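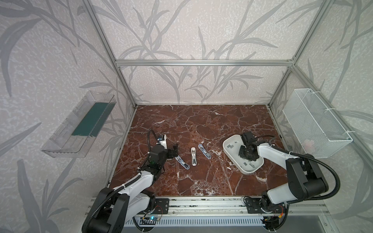 九月了，阳台上的番茄总算可以收摊。今年一共收了43个，我在本子上画正字画出来的，比去年多，个头却小了一圈，皮还厚，咬下去咯吱咯吱的。早上六点多起来剪枝，剪到第三盆手就绿了，那股味道怎么洗都洗不掉，我倒挺喜欢的。剪完坐在小板凳上发呆，忽然又想起换墙纸的事，已经拖了一整个夏天。我妈嫌大叶子花样的墙纸老气，可我就是喜欢那种浅浅的灰紫底子，上面印着大片灰叶子和芦苇，配一块红褐色带白纹的大理石台面，看着凉快，又不冷清。阳台门边那面墙要是贴成这样，冬天没有番茄的时候也有叶子可看嘛！量了量，要贴的地方不大，两卷应该够了，回头再说吧。

说回番茄。种子是春天在网上跟一个叫Gonurlow的小店买的，两个品种，红的叫什么我忘了，黄的那种包装上写着“耐热”，结果七月那几天一热，它第一个落花，落得满地都是，我扫了两回。红的那种反倒争气，一直结到现在。明年黄的不买了，省下的那盆种紫苏，夏天拌黄瓜的时候随手掐两片，多好。

下午把旧土倒出来晒。去年偷懒没晒，今年开春就长小飞虫，贴了一排黄板，晾衣服的时候老粘袖子，气死我了。今年学乖了，铺了张旧床单，土摊开薄薄一层，根须一根根往外拣。拣着拣着翻出一把小勺子，是前年那套咖啡勺里丢的那把！当时我还怪过我妹，说她带孩子来玩给弄丢了。晚上发消息跟她道歉，她回了我一串省略号，后面跟了一句“请我吃饭”。行吧，应该的。

倒土的时候对门阿姨在走廊里看见了，问我这些土还要不要，她想拿去种葱。给了她半袋，她转头端了一碗酒酿给我，甜得很，我放冰箱了，明天早上煮个蛋吃。

最后那几个青番茄舍不得扔，想起楼下Fulgencio Echevarría说过他们家会拿青番茄做酱，就下去问。他正在修自行车，满手黑油，站在门口跟我讲做法，讲了快半个钟头：青番茄切块，洋葱，苹果，醋，糖，小火慢慢熬，千万别盖盖子。我问糖放多少，他说“放到你害怕为止”。回来称了一下，青番茄连皮694克，苹果只有一个，有点蔫了，也切进去了。洋葱切到一半眼泪哗哗的，隔壁要是听见我吸鼻子，不知道以为我怎么了。

熬的时候整个屋子都是醋味，窗户全开了还是呛。中间我跑去接了个电话，回来锅底有点糊，赶紧换锅，上面的还好，尝着有一点点焦糖的苦，配饼干居然不错。装了两瓶，一瓶明天拿给Fulgencio，一瓶留着自己吃。标签懒得写了，反正也没别的瓶子会搞混。

对了，剪下来的枝子还堆在阳台角上，一大捆，明天下楼的时候要记得带。花盆也没刷。还有那根竹竿，顶上裂了一道，拿胶带缠了缠，不知道还能不能再撑一年。蒜倒是可以准备种了，厨房里那头已经冒芽，掰开有九瓣，先泡着。

现在十点半，手上还是番茄叶子的味道，又混了洋葱。睡了。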